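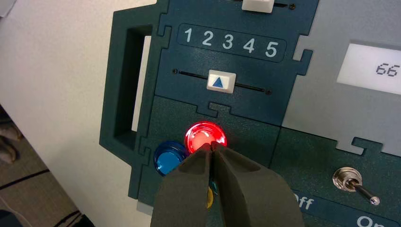
**Ticket 2838: game clock and scoreboard out of step, Munro rink**

Opened by: Ayantu Chala, Lalis Ice Hockey Club
Assigned to: Ifor Kneath, Jondo support
Opened: Dec 1, 2018
Priority: high

**Reported problem**

In the second period against Ommont the clock over the ice ran ahead of the one on the scorer's laptop. By the end of the period the gap was 40 seconds. The referee had us stop both and go by the laptop. Penalty times on the board were wrong as well, and one Ommont player came back on early. The score itself was right throughout.

**Log**

*Ifor:* Which version is on the laptop? It's under Help, bottom line. Also, was the clock wrong from the start of the period or did it drift?

*Ayantu:* Version 2.70. It drifted. They matched at the face-off and I first noticed after the second icing call.

*Ifor:* Thanks. Log file received. The board missed several stop signals. Each time play stopped, the laptop clock stopped and the board carried on until the next full update. Is the board on the cable or the wireless link?

*Ayantu:* Wireless. The cable was unplugged when they moved the penalty boxes and it no longer reaches.

*Ifor:* Please do the following before the next game:

1. Close the scoring program.
2. Run a longer cable from the laptop to the board.
3. Open Settings, Board, and change Link to Cable.
4. Set Update to Every second. Yours is on Every minute.
5. Start and stop the clock a few times and compare.

*Ayantu:* Cable in, settings changed. Ran a full 20-minute period with the juniors. Clocks matched at every whistle. Penalty times fine too, including two running together.

*Ifor:* Good. Leave it on cable. The wireless fault is logged separately and the fix is planned for February.

**Status:** closed, workaround in place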